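March, 6.40 pm

Stayed on after the others had gone and did the kitchen properly, having put it off for most of the month. The rota says two people per session. I did it alone, and it went quicker than it does with two.

Started with the shelving. It stands bare for the moment, and I wiped it down from the top shelf to the bottom with a weak washing-up solution and then a cloth rung out in plain water. The second pass matters more than the first on wood. If the detergent is left to dry it goes tacky and holds dust, and the whole job has to be repeated within a fortnight. I made that mistake at the Lukell office and spent a lunch hour putting it right.

Next, the fridges. Brushed steel shows every fingerprint, and wiping across the grain makes it worse. Damp cloth first, with the grain, then a dry one the same way. The Faltville spray under the sink claims to do both in one step. It leaves a film that catches the light. I have stopped using it, though I see from the shopping list that somebody has asked for another bottle.

Inside, one had a water line on the bottom shelf where the drain hole had blocked. Cleared it with a cotton bud. Thermometer read 2 degrees, which is too cold for salad, so I turned the dial back by one mark and will read it again in the morning.
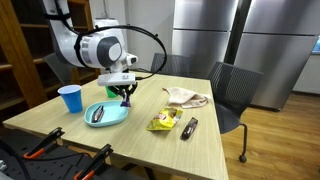 The snack order is the part I wanted to get down while I remember it. We have been buying from Howells by the mixed case, and the mix is wrong. Plain crisps go first, always. Chocolate in the dark wrappers goes steadily. Purple ones last longest, for reasons I have not been able to establish, as I prefer them myself. The sensible course would be to order each kind separately and accept a slightly higher price per case. I worked it through on the back of the delivery note and the difference comes to less than we throw away.

There is also the question of what things are put out on. The oval dish is the right size for a couple of bars and no use for anything else. It has no real depth, so crisps slide off, and people leave the bag on the table and eat from that. I would keep the dish for wrapped items and find a bowl for the rest. A bowl would also stop the bags being left half folded overnight, after which the contents are soft by ten the next morning. A clip would do the same job. We had clips once.

Cups. The plastic ones are fine for squash and water and should not go in the dishwasher on the long programme. On the short programme, top rack, they come out in good order. On the long one the rims distort and they will no longer sit one inside another. I put a note to this effect on the door of the machine and it has fallen off. Will redo it with better tape.

7.25 pm

Table next. It had picked up a sticky patch near one corner, most likely squash. Warm water, no scourer, along the grain. The grain on this top is fine and close, and a scourer leaves a dull area that shows from the doorway in the evening. The patch needed three goes. In between I let the cloth lie on it for a minute, and that did more than any amount of rubbing.
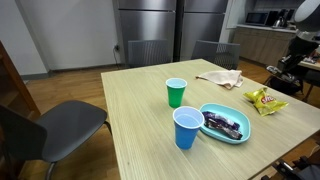 On cloths. We have too many of the thin sort and too few of the thick. The thick ones absorb properly but take all night to dry if left in a heap, and by the second day they smell. They should be hung over a rail. We have no rail. Jivness sell one that fixes to the side of a cupboard with two screws, and I have measured the space beside the sink, and it fits with 20 mm to spare. Have added it to the list under the spray, which I crossed out.

The chairs want their castors seen to at some point. Hair and thread wind round the axles until the wheels drag instead of turning, and then they mark the floor. It is a job for a seam ripper and a bin bag, and not for tonight.

Floor swept, not mopped. The mop head needs replacing before it goes near wood again.

Finished at 8.05. Remaining: dial reading, dishwasher note, revised order to Howells before the cut-off at noon. I must also find out where the clips went.

2 comments · 20 shares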